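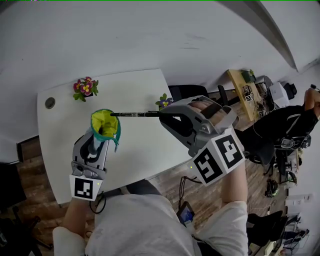
Para Zlata Romaniuk, a comparação entre garras manuais começa mal quando se olha primeiro para a força de aperto. O que lhe interessa é saber se a mão perde a noção de onde acaba o dedo mecânico, e isso, diz ela, não vem na ficha técnica.

A objeção foi levada em conta no ensaio que a Cikmont realizou em julho com dois pares de garras de acionamento manual, designados Roltent e Graresano. Nenhum dos pares tem motor. O operador fecha os dedos da garra com os seus, e a posição do conjunto é recuperada a partir dos marcadores quadrados a preto e branco montados em blocos brancos junto aos punhos.

A tarefa de referência exige as duas mãos. Uma garra mantém aberta uma pequena bolsa com fecho de correr, de boca para cima; a outra segura uma caneta fina pela ponta e leva a extremidade oposta para dentro da abertura. A caneta chega quase na horizontal, o que obriga a corrigir o ângulo do punho antes da descida. O forro amarelo-esverdeado, enrugado, complica a leitura da profundidade nas câmaras.

Cada par fez 152 repetições, em séries de 40, com a última incompleta. Contou-se como falha qualquer queda da caneta, qualquer fecho da bolsa antes da inserção e qualquer perda de marcador superior a 5 fotogramas consecutivos. O par Roltent registou nove falhas de preensão, quase todas na caneta. O Graresano teve menos quedas e mais perdas de marcador: o bloco do punho direito roda para fora do campo quando o antebraço cruza o bordo da mesa.

Nazar Horobets, responsável pela calibração, atribui a diferença à geometria dos blocos. Um bloco com faces em ângulo mantém pelo menos um padrão legível durante a rotação; um marcador numa única face depende da postura do operador. A correção proposta é inclinar mais a segunda face e repetir as séries com a mesma bolsa.

Fica por resolver a cablagem. Os cabos pendem dos punhos, e Ismail Fawzy, que operou as garras nas séries da tarde, refere uma tração lateral sensível no braço direito ao fim de cada série. O protocolo Vasiliauskas, seguido no ensaio, não prevê a medição desse esforço. A equipa pretende acrescentar um dinamómetro ao antebraço na próxima ronda e fixar o comprimento livre do cabo antes de comparar tempos de execução.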